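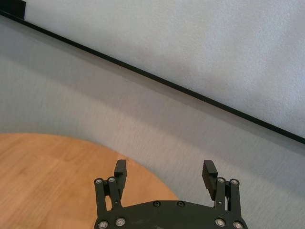

The invoice that looked right

When Marijke Mertens opened the mail at 4 in the afternoon, she saw an invoice from a supplier she had paid for years. The logo was correct, the order number was correct, and even the small mistake in the street name, which the supplier had never repaired, was in its place. Only the bank account was new.

Mertens keeps the books at Van Dijk, a wholesale company for kitchen fittings. She paid the invoice the next morning. In July, the real supplier called to ask where its money was.

"I was ashamed for weeks," she told me in her office, where the old invoice still hangs on the wall with a red circle drawn on it. "Then I heard how many others had the same, and I became angry instead. It is better to be angry. You start to ask questions."

Her questions brought her to Armont, a small security company which investigates fraud in the mailboxes of middle-sized businesses. Its people found that nobody had broken into Van Dijk at all. The attacker was sitting in the supplier's mailbox, and had been reading there for nine weeks before sending anything. He had learned who writes to whom, in what tone, and on which day the payments go out.

This kind of fraud is old, and it needs very little technology. There is no virus in the message, so the filter has nothing to stop. The sender is a real address, so the usual advice to look at the address does not help. What changes is a row of digits, and most of us do not read a row of digits. We only look whether it is there.

Armont looked back at its own cases and published the result in the spring. Of the 151 cases in the study, most began with a password that was used in more than one place. The clever attacks which we read about in the news were few. I asked if this was not a little disappointing for a company that sells clever defenses. The answer was a laugh, and then a list of mailboxes where the second login step had been turned off "for a short time" and stayed off. 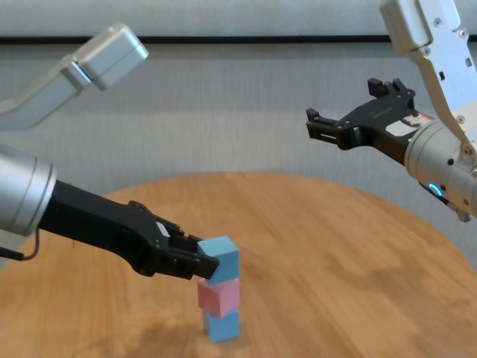 The second login step is the part where people lose patience, and I understand them. At Van Dijk the warehouse staff share two computers, and some of them do not want to use a private telephone for work. Mertens fought with this for a whole winter. In the end the company bought small hardware keys, to carry on the same ring as the key for the locker. Two got lost in the first month. After that it became normal, as the safety shoes once became normal.

For payments she made a rule which does not need any computer. If a bank account changes, somebody calls the supplier, on the number from the paper contract and never on the number in the mail. Every change above 2000 euros needs a second person as well. The director must follow it too — he tried once to go around it, from an airport, and she refused him. He was not pleased. He also did not try again.

Software firms have seen that there is a market here. Bonar sells a program that compares each new invoice with the older ones and puts a yellow bar over anything that differs. Mertens tested it and found it useful, but the yellow bar came so often that her colleagues began to click it away. A new phone number gave a yellow bar. A new logo also. She asked for a setting that warns only for bank details, and at the time of our talk she was still waiting.

How should a small company choose between such products? Many buyers go to comparison sites such as Ratedby, where customers give stars. I read there for an evening. The reviews speak about price, about the friendly help desk, about how quickly the installation was finished. Very few speak about an attack that was stopped, and I think this is natural. A buyer can judge the help desk. The attack that did not come, he cannot judge.

Insurance is another difficult matter. Van Dijk had a policy against computer crime, and the insurer paid nothing, for the reason that no computer of the insured company had been entered. An employee had made the transfer freely, with her own login. Mertens read the policy again with a lawyer and had to agree that it said so, on a page she had signed. The new policy has a separate paragraph for this situation. It costs more, and the insurer asked for proof of the calling rule before it would start.

The supplier and Van Dijk divided the loss in the end, after some unfriendly letters. They still do business. The supplier changed all its passwords, and somebody there used the occasion to correct the street name on the invoice.

Mertens saw the corrected address and called them immediately to ask if it was real.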